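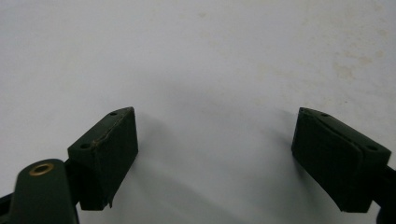
## Ticket 498: dispenser rings at 3 a.m., owner does not enjoy it

**Product:** Ivero home pill dispenser, countertop model
**Opened:** 3 Feb 2024
**Opened by:** Ludger Kettler (for his mother)
**Handled by:** Leonie Brinkmann, Ferkar customer support
**Priority:** High (medication timing)
**Status:** Device fixed, app change requested

### Original report

> My mother is 86 and has been using the Ivero since December. It has a round tray with 36 compartments, and she takes pills at 8 in the morning, at noon and at 9 in the evening. It worked beautifully until this week. For the past 4 nights it has said nothing whatsoever at 9 p.m. and then gone off at 3 in the morning, at full volume, with the flashing.
>
> She gets up, takes the pills because the machine told her to, and then can't get back to sleep and calls me. I would like it to stop. I would also like to know if my mother has been taking her evening pills six hours late, but I think I know.
>
> I have already unplugged it and plugged it back in. I have also turned it upside down, which I now see the booklet says not to do.
>
> Ludger Kettler

### Entry 1 – LB

Called Mr. Kettler back before looking at anything else. Told him we can't advise on late doses and that he should talk to his mother's pharmacist or doctor today, with the list of actual times in hand. He uses the Stöcker pharmacy in Prirkberg, the same one that fills the tray, and he said he'd call them as soon as we hung up. Sent him the dose history as a PDF so he doesn't have to read it aloud off a phone.

Agreed on a stopgap for tonight: he'll be at her place at 9 and will use the caregiver key to release the evening dose by hand. I walked him through it. The key was taped to the underside of the dispenser, where any determined burglar or grandchild would look first, but at least it was there.

Asked about the upside-down episode. The tray was locked in and nothing rattled loose. He counted the filled compartments against the pharmacy sheet while I waited, and they match. Please, everyone, keep asking this one. Pills that have hopped next door look perfectly normal from the outside.

### Entry 2 – LB

Started with the clock, like everybody.

- Time on the device display: correct
- Time on our server for this device: correct
- Time zone: correct
- Backup battery: fine, last replaced at setup
- Power cuts: one, lasting under a minute, which is Mr. Kettler unplugging it

So the machine knows what time it is. It has chosen 3 a.m. with a clear head.

The history for one of the bad nights, trimmed:

```
08:00 alert started
08:03 dose released, cup lifted
12:00 alert started
12:11 dose released, cup lifted
21:00 dose due, alert HELD
03:00 hold ended, alert started
03:06 dose released, cup lifted
```

All four nights look the same, give or take how long it took her to find her slippers. The important word is HELD. The device didn't miss the evening dose, and it didn't shift the schedule either. It was told to wait, and it waited, very politely, until 3.

### Entry 3 – LB

Three things I ruled out along the way, for whoever gets the next one of these:

1. **Schedule edited by mistake.** The pharmacy owns the schedule on this account and the evening dose is still set for 21:00. Last change was in December.
2. **Firmware.** Current version. No update in the days before it started.
3. **Volume or speaker fault.** Ran a remote test with Mr. Kettler standing next to the device. He confirmed that the speaker works. So did his mother, from another room, and at some length.

That leaves quiet hours. Quiet hours hold every alert that falls inside a set period and play it when the period is over. They're off by default. On this account they are on:

```
quiet_hours: enabled
start: 13:00
end: 03:00
set_by: family app
```

Fourteen hours of quiet, which is a lot of quiet.

### Entry 4 – LB

Called Mr. Kettler and asked if anybody in the family takes a nap.

Long pause. His mother lies down after lunch, from one to three. Last week the dispenser chirped during the nap with a low-paper notice for the printed dose slips, she complained, and he went into the app and set up quiet hours for the afternoon. He was rather pleased with himself about that, he says. He set the start to 1 p.m. The end he remembers as "3, obviously."

The end picker opens on AM. He turned the wheel to 3 and pressed Save, and the app took it without a murmur. I tried the same thing on the test account and it let me do it too. I got a green check mark and the words "All set!"

I'd like to be smug, but I set my own oven timer the same way over the holidays and we ate at ten.

### Entry 5 – LB

Fix applied, with Mr. Kettler on the line:

1. Open the family app and go to Device, then Sounds, then Quiet hours.
2. Change the end time from 3:00 AM to 3:00 PM.
3. Save, then pull down to refresh. The new times must show up on the dispenser's own display as 13:00 – 15:00. If the display still has the old ones, the change hasn't gone through, whatever the app says.
4. Switch off "Hold dose alerts" further down the same page. With that off, quiet hours only silence notices such as paper, battery and Wi-Fi, and doses ring when they're due.

Step 4 is the one he actually wanted from the beginning. It was on because it's switched on automatically together with quiet hours. I have opinions on this and have put them in the request below.

We then scheduled a test alert with an empty cup for 14:10, inside the quiet period. It rang. His mother was napping. He has asked me to note that this was my idea, and it was.

### Entry 6 – LK, by email

> Sat with her last night. It rang at 9 on the dot, she took her pills and told it "there you are." I stayed over on the couch in case of an encore. Nothing at 3. I was awake anyway, waiting for it.
>
> The pharmacist has gone through the late doses with us and called her doctor, so that part is in proper hands. She also wants to know why the pharmacy screen showed all the evening doses as "taken" with a nice green dot. Could you tell me, or tell her?

### Entry 7 – LB

Fair question from the pharmacist, and I don't love the answer. The Stöcker screen shows a daily summary. A dose gets a green dot when the cup has been lifted before the next dose is due. By that rule 03:06 counts for the evening before, same as 21:06 would. The real times are in there, one click down, on the Details tab. Nobody opens Details when every dot is green.

Wrote to the pharmacy and explained where to find the times. Also switched on the "late dose" marker for this account, which turns the dot yellow when the cup is lifted more than an hour after the due time. It should have been offered at setup. I can't find a record that it was.

Mr. Kettler gets a text message for yellow dots from now on. He asked if he could have one for green dots too. He can. That's one every dose, three times a day, and I give it a week.

### Request to the app team

- Warn before saving when quiet hours cover a scheduled dose. Name the dose and the time it would ring instead.
- Open the end picker on the same half of the day as the start.
- Leave "Hold dose alerts" off until someone turns it on, on purpose, with their eyes open.
- Use one clock style. The app says 3:00 AM, the device says 03:00, and the customer is standing between them in his socks.
- Show a late dose as late on the pharmacy summary by default.

I know the answer to the second one will be that the picker comes with the phone. Please look anyway.

### Entry 8 – LB

Checked the history again after 3 further evenings. Alerts started at 21:00 each time, cup lifted within ten minutes, no holds. Nap notices are silent. Paper is still low, and has been since before any of this began – sent two rolls, no charge.

Caregiver key has moved to a kitchen drawer. Ticket stays linked to the app request and I'll close it when I have a reply on the warning message.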